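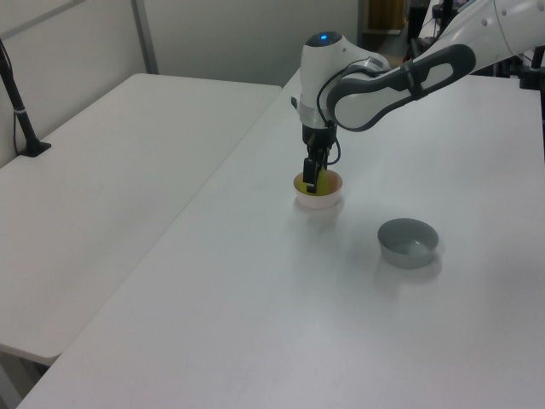 New in audio: The Prudberg Line

The second novel in Sumathi Sundaram's Clalside series is released as an unabridged audiobook on 23 November 2021. The recording runs to 9 hours and is divided into 42 tracks, one per chapter, with the author's note placed at the end.

The plot concerns a railway surveyor, Sönmez, who is sent to Prudberg to check the levels on a disused branch line. The figures in the old survey book do not match the ground. One page, number 151, has been cut out and replaced with a copy in a different hand. Sönmez reports the matter to the line's owners and is told to go home. He stays, and the remaining two thirds of the book follow his attempt to find the original page before the track is lifted in December.
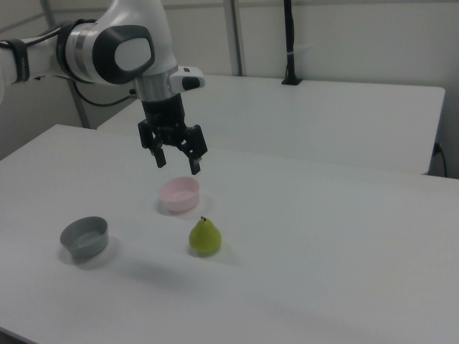 The story is told in the first person and keeps strictly to the order of events, so it works well in audio. Listeners who have not read the first Clalside novel can start with this one. Two minor characters return, and their history is given again in chapter three.

A few notes on the edition. The text is the revised one, which corrects the dates in the inquest chapters and restores a short passage on the Rerka viaduct that was left out of the hardback. The survey tables are not read aloud – they are supplied as a PDF with the download. Members who borrow through a library app may not receive the PDF and can ask us for a copy by replying to this newsletter.

We have 100 download codes for members at the reduced price. Each code can be used once, on one account, and cannot be exchanged for the print edition. To request one, reply with "Prudberg" in the subject line and give your membership number. Codes are sent in the order that requests arrive.

The third book in the series has been delivered to the publisher. It has no title or release date yet.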